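Haltcombe Lifetime Award broadcast - audio sync and the tribute reel
Board: Awards Shows and Galas

ksedge_av
Did anyone else get the tribute segment out of sync? On my feed the orchestra ran ahead of picture from the first clip until the presenter walked out. The speeches were fine.

lightfoot_L
Same on the West Coast delay. The reel was probably played in at a different frame rate from the house cameras. I'd blame the truck, not the network. 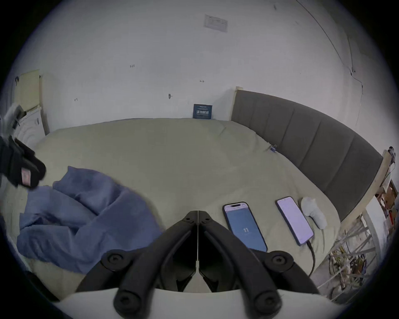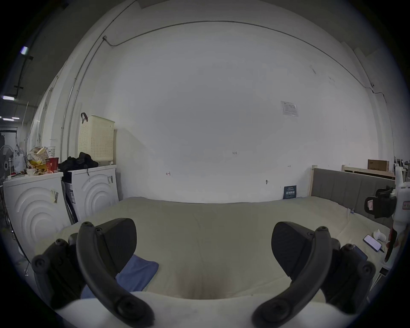 Posted by tengelhardt
Sunday, November 4, 2018

I don't think it was frame rate. A rate mismatch drifts, and this was a fixed offset. I measured the second clip against the downbeat and got 10 frames, then got 10 again on the last clip. That points to a delay set wrong on one source.

lightfoot_L
Measured from what? If you used the streaming copy, the encoder could have added that.

tengelhardt
Off-air recording. I haven't checked the stream.

mashworth
The in-house screens at the Carretero were fine. I was in row 26 and saw no lag, so the fault was downstream of the hall. The larger problem was the running order - Kershaw got his medal before the reel explaining why he was getting it.

ksedge_av
They did that in 2000 as well. It lets the honoree sit down for the clips.

mashworth
It still plays badly on TV. The August rehearsal notes had the reel first.

lightfoot_L
Off-air changes my answer. Fixed offset, then. I still want to see the stream numbers before ruling out the truck.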